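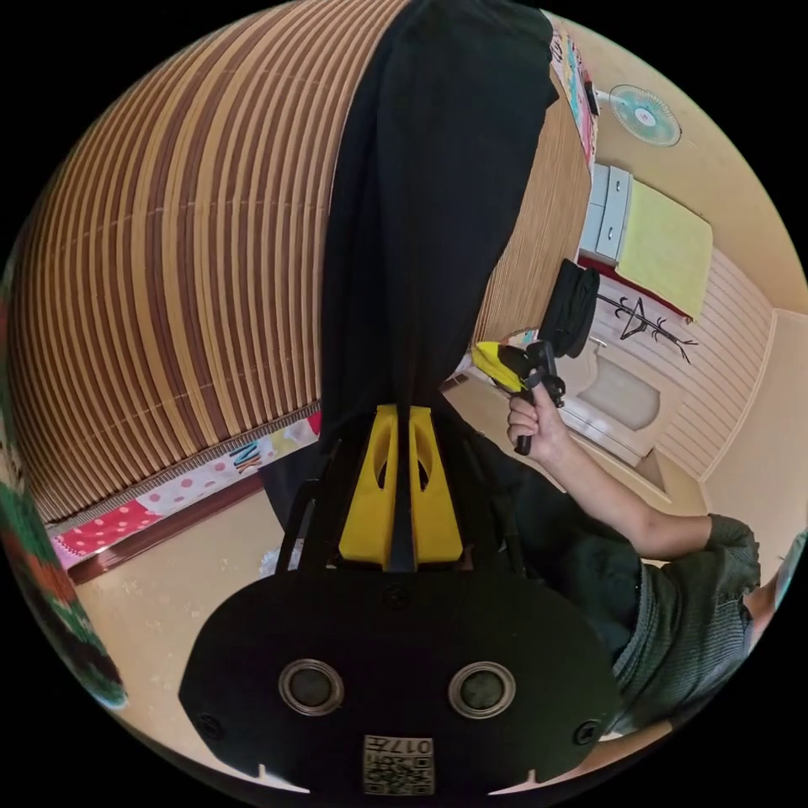
The Tenant of 18

Banafsheh Arabzadeh had been dead for six days when she got her first piece of mail, and she was annoyed to find it was a water bill.

"I haven't used any water," she told the ceiling.

The ceiling, which belonged to the Moltham Building and had heard worse, let go of a little plaster.

She had expected the afterlife to involve travel. All her aunts had described it that way, gardens and so on, a river. What she had was the same apartment on the third floor, the same radiator, and the same Mr. Ghorbani downstairs practicing the first half of a waltz. He had been practicing the first half of it for as long as she'd lived there. She had hoped death would at least get her to the second half.

The bill was for 230 dollars. She couldn't pick it up, so she read it on the mat, lying on her stomach like a kid with a comic book. Somebody was running a bath in her name.

It took her most of the night to catch him. He came out of the wall by the linen closet at three in the morning with a towel over his arm, a thin man with a mustache that had been fashionable under some other president.

"Oh," he said. "They told me it was vacant."

"Who told you?"

"Well, the building." He folded the towel over his arm the other way, as if that made it a formal call. "Nandar. Fourth floor, 1931. I like a bath. Your predecessor never minded."

"My predecessor moved to Paken and told everyone the place was haunted."

"She did leave in a hurry," said Nandar. "I put it down to the neighborhood."

Banafsheh asked how he could turn a faucet when she couldn't lift an envelope. He said it was practice. It had taken him 40 years to manage cold and another 18 to manage hot, and he didn't mind saying the cold years had been hard on him.

"And the bill?"

"I've never had one. I thought it came with the room."

She thought about that. In life she had worked in collections, and had once gotten a partial payment out of a man in a coma, through his brother. She looked Nandar over with the old feeling coming back into her hands.

"Can you play the piano?" she asked.

"A little. Why?"

Downstairs Mr. Ghorbani, who didn't sleep either, reached the middle of the waltz, stopped, and went back to the beginning.

"Get your towel," said Banafsheh. "You're going to work it off."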